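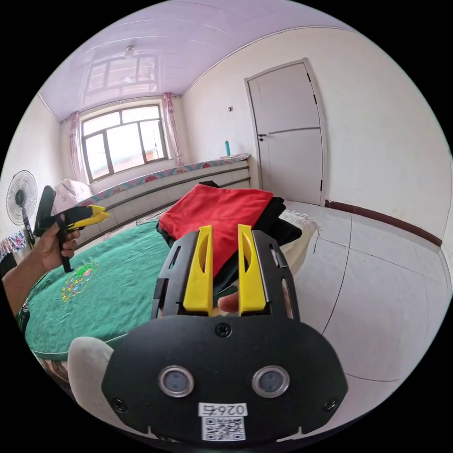
Red on top, black underneath, fringe on the side.

Posted in December by Selorm Issahaku

I have finally learned to pack for a long trip with one bag, and I am so happy about it that I have to tell you! Last winter I dragged 2 suitcases up the hill to the guesthouse in Brakodwood (cobblestones, sleet, one broken wheel) and swore I'd never do it again.

This year I'm going for three weeks with a single soft bag from Tudel. It has no wheels and hardly any pockets, and I love it. Everything goes in flat, heavy things nearest my back, and shoes go in last because I always want them first.

The big change was picking colors before picking clothes. Black, red and white, all of it mixes! I left the blue sweater at home and haven't missed it yet, though ask me again when the wind comes off the lake. 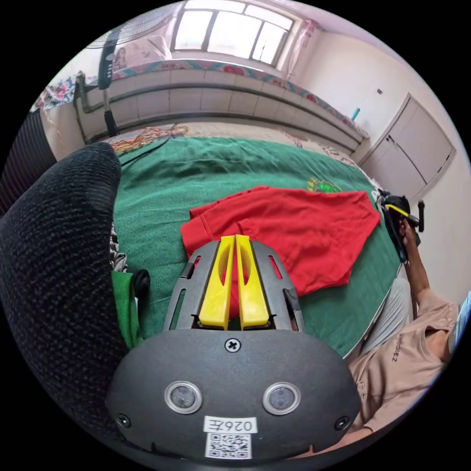

What I stopped bringing

Books, mostly. I used to carry four and finish one. The guesthouse has a whole wall of them, left behind by other travelers, and last year I found a water-stained mystery called Nidura there that kept me up until 2 in the morning. I'm hoping the sequel has washed up since.

Also the hair dryer, the second towel, and the "nice" jacket that never once went anywhere nice. Laundry soap stays in, a small bar of it in a tin. I wash things in the sink at night and hang them over the heater, and by breakfast I have socks again.

My train leaves at 6:40 in the morning and I can carry everything I need up the steps by myself. I can't wait to go!

Recent posts
Soup for a cold kitchen
The Türkmen bakery is open again
Walking to the lake and back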